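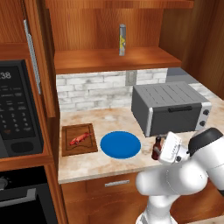
Caring for a Wooden Cutting Board (and the Counter Under It)

I have been meaning to write this one up since April, when my neighbor Fumiko Hirose came over with a board wrapped in a dish towel and a very sad look on her face. It had gone gray and fuzzy, it smelled of onions, and it rocked when you set it down. She was ready to put it out with the trash! We had it back in shape in two evenings, and most of that was waiting for oil to soak in while we drank tea and talked about her tomatoes.

So, everything I know about boards, and a few things about counters and toaster ovens too, as they all seem to get dirty together.

Everyday washing

Wash the board by hand as soon as you're done with it. Hot water, a drop of dish soap, a soft brush, and do both sides even if you only used one. A board that gets wet on one face and stays dry on the other will cup on you sooner or later. Then dry it with a towel and stand it on its edge overnight where air can reach it. Please don't put it in the dishwasher. I did that once with a board my aunt gave me, and it came out in two pieces.

If your board has a juice groove, run the brush along it by itself, slowly, all the way around. The groove is a lovely thing to have when you're dealing with lobster or a roast chicken, but whatever runs into it will sit there quite happily until next week if you let it.

Getting rid of smells

For onion and garlic, coarse salt and half a lemon will do it nearly every time. Scatter the salt, scrub with the cut side of the lemon, leave it a few minutes, rinse and dry. For fish and shellfish I go over it first with plain white vinegar on a cloth, and then do the salt and lemon afterward. Never pour bleach on together with the vinegar, or with anything else for that matter. The fumes are dangerous.

Sanding out the fuzz

Knife marks and raised grain come off with sandpaper, and you don't need a machine. Start with medium paper wrapped around a scrap block, always going along the grain, and finish with 200 or something close to it. Wipe the board with a damp cloth, let it dry, and you'll feel little whiskers standing up again. Sand those off lightly and they mostly stay gone.

Oiling

Food-grade mineral oil from the drugstore is all I use. Olive oil and the like can turn sticky and go rancid, and then you're back to the lemon. Warm the bottle in a bowl of hot tap water, pour on more than seems sensible, rub it in with a rag and leave it overnight. Wipe off what's left in the morning. A new board (or a neglected one like Fumiko's) wants this done 2 or 3 times to begin with. After that, oil it whenever a splash of water stops beading up.

Stone counters

Lemon and vinegar are fine for the board but hard on some kinds of stone, marble especially, so do your scrubbing in the sink. For the counter itself, warm water and a little dish soap are plenty. Lift bottles of sauce or wine and wipe underneath, because a drip down the side leaves a ring, and a patterned stone will hide it from you until it has set.
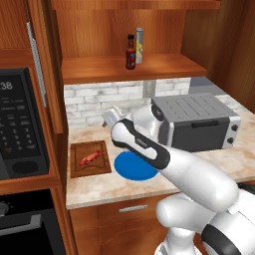 Toaster ovens

Unplug it and let it cool all the way down before you do anything. Pull out the crumb tray first, tap it over the trash, and wash it like a pan. For brown film on the glass door, mix baking soda and water into a paste, spread it on, go and do something else for half an hour, and wipe it off with a damp cloth. Keep the paste well away from the heating elements.

Brush any vents on the outside with a dry paintbrush, and don't use the top as a shelf. Check the manual for how much room yours needs from the wall while it's running.

Sadao Amano wrote in to ask whether the same paste works on a brushed metal trim. It can scratch, so I'd stick with soapy water and a soft cloth, rubbing in the direction of the lines.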